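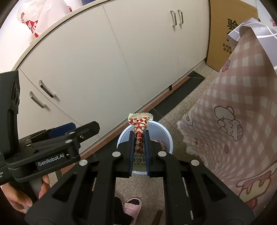
Minutes of the Staff Kitchen and Amenities Working Group, Mosemell building, level 2, held Wednesday, March 24, 2021. The meeting opened with the matter held over from January, being the disposal of snack packaging in the kitchenette. The point at issue is small twisted wrappers, of the type with the red and cream check and the crimped top edge, which are light enough to be carried off the bench when the door is opened. The white plastic cup was accepted as the interim receptacle for these.

Present: Tharushi Khondokar (chair), Chaminda Nanayakkara (minutes), one representative each from Dernmont and Kushwaha.
Apologies: Prastorano tenancy.

1. Previous minutes
Accepted without amendment.

2. Wrapper disposal
2.1 C. Nanayakkara tabled the cleaning contractor's note. Wrappers had been recovered from the sink strainer and from the gap beside the fridge. Soft plastics are not accepted in the yellow-lid recycling bin and the contractor has twice left that bin unemptied on account of contamination.
2.2 Discussion of receptacle size. The existing cups hold 400 mL. Dernmont proposed a lidded tub of 500 mL. The chair noted that a lid had been tried at the Kushwaha end of the floor and was left off within the week. Agreed to stay with open cups.
2.3 Agreed that cups are for dry wrappers and scraps of wrapper only. Tea bags, fruit peel and stirrers go to the organics caddy under the sink.
2.4 Cups to be emptied into the general waste bin at close of business by whoever is rostered for the dishwasher. Cups to be rinsed Fridays.
Action: C. Nanayakkara to amend the roster sheet.

3. Cabinets
3.1 The white built-in cabinets were reported as generally sound. One door on the lower run is dropping at the hinge side and rubs on its neighbour. Adjustment only; no parts required.
3.2 Bar handles: two fixing screws reported loose. T. Khondokar to tighten, with thread locker if they back out again.
3.3 Request from Dernmont to label shelves by tenancy. Not supported. Shared stock remains on the middle shelf, tenancy stock above.
Action: T. Khondokar to log the hinge with building maintenance.

4. Snack supply
4.1 The current carton contained 44 individually wrapped pieces. Kushwaha asked whether a bulk pack with less packaging could be substituted. The supplier lists one at $58. Comparison of unit cost deferred until the present carton is finished.
4.2 Allergen information is to be kept with the opened carton, including where the label is not in English. The outer sleeve had been thrown out on the last occasion.
Action: Kushwaha to obtain the ingredient sheet from the supplier.

5. Other business
Kettle descaling is overdue. Citric acid is in the cleaning cupboard. Dernmont to carry out.

Next meeting to be advised by email. Closed 3.40 pm.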